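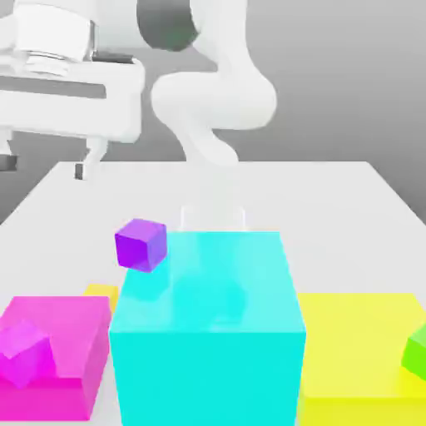 Anahera Sheehan told us that the hardest part of last year's project was getting people to believe their old photographs were worth showing. She had kept hers in a drawer since her sound system days and nearly didn't send them in.

Kukico is looking for people who took part in the reggae and dub scene in Gercombe and Keldale, at any time and in any role. We are putting together a photography exhibition and a printed book, both opening in September. You may have run a sound system, sung, sold records, sewn stage clothes or just gone to the dances every week.

What taking part involves

One recorded conversation, up to 90 minutes, at our office or at your home.
One portrait sitting with the photographer Jasper Bosman. Portraits are in black and white, on film.
The loan of any photographs, flyers or tapes you are happy to share. We scan or copy them and return them within 30 days.

You keep the copyright in everything you lend us. You will see your portrait and the edited text before they are printed, and you can ask for changes or withdraw up to the day the book goes to the printer.

We have 36 places. Each person receives a fee of £150, a print of their portrait and two copies of the book. Travel within the county is paid on top - please keep your tickets.

You must be 18 or over. You don't need to live in the area now, but the portrait has to be taken here. Conversations can be held in English, German or Turkish. Dilek Ateş and Dörte Diekmann will be doing the interviews.

To apply, send us a few lines about what you did and when, with a phone number. Please don't post original photographs at this stage. Applications close on Tuesday, June 21, 2022, and Rhys Treloar will ring everyone who has applied, whether or not we can offer a place.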